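Workshop Coordinator (part-time), Kuo Reuse, Drutness

Fixed term of 12 months, with a view to extension. Based at our unit on the Erkov estate, Drutness.

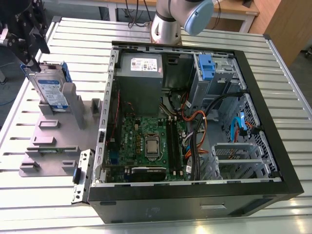 Kuo Reuse collects unwanted office and household computers, wipes them, repairs what can be repaired and passes them on to people who need one. We work across Drutness and Grutness and have done so for seven years. Last year we placed 2,000 machines with schools, families and small charities. Demand from families in particular has gone up, and we need someone to run the workshop day to day so that our technicians can get on with the benches.

You do not need to be a repair technician yourself. You should know what the main parts of a desktop are and be able to follow a conversation about why one is not starting. Most of the job is planning, paperwork and people.

About the job

You will report to Seo-ah Um, our operations manager. You will supervise two paid technicians, Osvaldo Barbieri and Ye-seo Hyun, and a group of trainees that changes every 12 weeks.

Your main duties will be:

Booking in collections from donors and making sure every item gets an asset number before it leaves the loading bay.

Deciding each morning what goes to repair, what goes to parts and what goes straight to recycling. Our rule on age is written down but there are always exceptions, and you will make the call on those.

Keeping the wiping records complete. Every drive is either wiped and logged or destroyed and logged. Donors ask for certificates, and our insurer checks a sample.

Ordering consumables and parts. We buy thermal paste, screws, power leads and coin cells new. Memory and drives come from stripped machines when we have them and are bought in when we do not.

Drawing up the trainee rota with Da-eun Kong, who runs the training programme.

Answering calls and emails from people who have had a machine from us. Most of these are about passwords, printers and wifi. A few are faults, and those come back to the workshop under our 12-month guarantee.

Opening up or locking up on the days you work. The alarm company will train you on the panel.

The stock room was reorganised last year and the spreadsheet has not fully caught up. Sorting that out will be an early task, and we will give you time for it.

About you

We need you to have:

Experience of supervising people in a workshop, warehouse, kitchen, shop or similar place. It does not have to be in computing.

Good record keeping. We will ask about this at interview and would like to hear about a system you have used or set up.

Patience on the phone.

A basic knowledge of desktop and laptop hardware.

The ability to lift and carry items up to 15 kg, with or without equipment. We have trolleys and a pallet truck. If lifting is difficult for you, please talk to us before ruling yourself out, as duties can be shared differently.

It would help if you also had:

A first aid certificate, or willingness to get one.

A full driving licence. The van is normally driven by Kyung-tae Ban, and we are stuck when he is on leave.

Some knowledge of the rules on electrical waste. We can send you on a course.

Hours and pay

The post is 24 hours a week over three or four days, to be agreed. The workshop is open from 8.30 am to 5 pm. There is no evening work apart from the public repair session once a month, which finishes at 8 pm. Time worked at that session is taken back in the same month.

Pay is 15 pounds an hour, paid monthly. We offer a workplace pension and 28 days' holiday a year including public holidays, pro rata. There is a probation period of three months.

Where we are

The unit is at the far end of the Erkov estate, past the tyre place. The bus from Drutness stops at the estate entrance and it is a seven-minute walk from there. There is parking at the back and a covered rack for bicycles. The workshop and toilets are on the ground floor with level access. The office is upstairs and there is no lift, but the coordinator's desk can be put on either floor.

How to apply

Please send us a CV and a letter of no more than two sides. In the letter, tell us how you meet the points under "We need you to have", taking them one at a time. We do not score applications on layout or spelling.

Applications can be sent through the form on our website or posted to the unit, marked for the attention of Seo-ah Um. If you would prefer to apply by recorded message, phone the office and we will arrange it.

Interviews will be held in October. They last 45 minutes and are followed by a short task, which is to look at a page of stock records and tell us what you would want to check. No preparation is needed. We will pay bus or train fares on production of a ticket. The questions will be sent to you the day before.

We will need two references, one of them from a recent employer or training provider if you have one, and we only take these up after an offer has been made.

If you want to see the workshop before applying, ring and ask for Seo-ah. Mornings after 10 am are best. Closed shoes must be worn on the workshop floor.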